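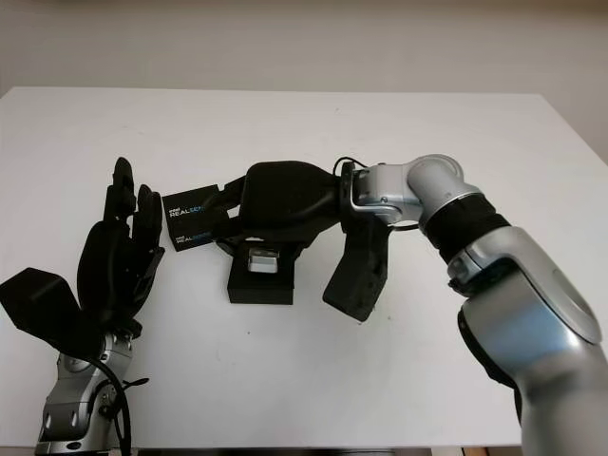
[bench-talk] Re: white tabletop for small parts, second thoughts?
From: Ifeoma Sani
To: bench-talk
Date: Wednesday, January 1, 2025

Lutz Janssen wrote:

> We have one long room to fit out and I'm stuck on the tops. Boris
> wants gray, same as the old benches. I was leaning toward plain white
> after reading your note from last March. Two things worry me. One is
> glare when the lights are on all day. The other is dirt.
> Most of what we handle is small and dark, with some bright metal
> parts mixed in. Did you keep the white ones, and would you buy
> them again? Also, what did you do about the wall behind?
>
> Lutz

Hi Lutz,

We kept them. I would buy them again for small dark parts, and I would think harder about it for bright metal.

A black box on a white top is easy. You can find it from across the room, and you can see if it's square to the edge of the table. Bright metal is another matter. A silver connector put straight down on white can get lost, especially the shiny ones. What works for us is to stand the metal piece on something black and low. A small dark block with straight edges is enough. The silver shows up against the black, the black shows up against the white, and you aren't chasing it around. Suleiman Ajayi tried dark mats first, but people pushed them around and the corners curled, so we gave those up.

On glare, it depends on the finish more than the color. Ours came from Fleravby, and the first batch was the glossy version. We sent it back. The matte one cost 105 more per top and I don't regret it. You will still get soft shadows under anything held a little way above the surface. I find those useful for judging height. Ese Ogunleye doesn't like them and has asked for a second light on the left.

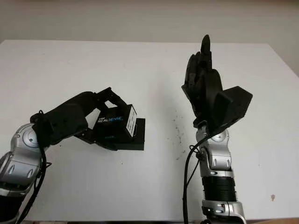

The wall behind is off-white, a little warmer and grayer than the tops. We had planned to paint it the same white as the table and I'm glad we didn't get to it. With the slight difference you can follow the far edge of the table all the way along. Keep the wall plain if you can. We took down the shelf and the notices over that table and moved them to the other side of the door.

Dirt: yes, it shows. Black rubber leaves marks, and so do cables that get dragged over the front edge. Dish soap and a soft cloth gets most of it. For the rest we use the Zullell cleaner, sparingly. Don't use a scouring pad. One top has a dull patch at the front from that, and it will never come out.

Sizes, as you didn't say what you have in mind: ours are 900 deep (mm), which is a stretch for the shorter people here. I would go shallower if the work is all in the middle of the table. Leave a gap of 12 at the wall so you can get a cloth down there.

If Boris still wants gray, get one top in each and use both for a month. Balogun will sell single tops. The last one we got from them was 293 before delivery, and it took over a week to come. Ask for the matte by name, it's listed separately.

I can mail you an offcut of ours if you send me an address off list.

Ifeoma

--
bench-talk, the Cloromstead workroom list
To leave the list, reply with "unsubscribe" in the subject line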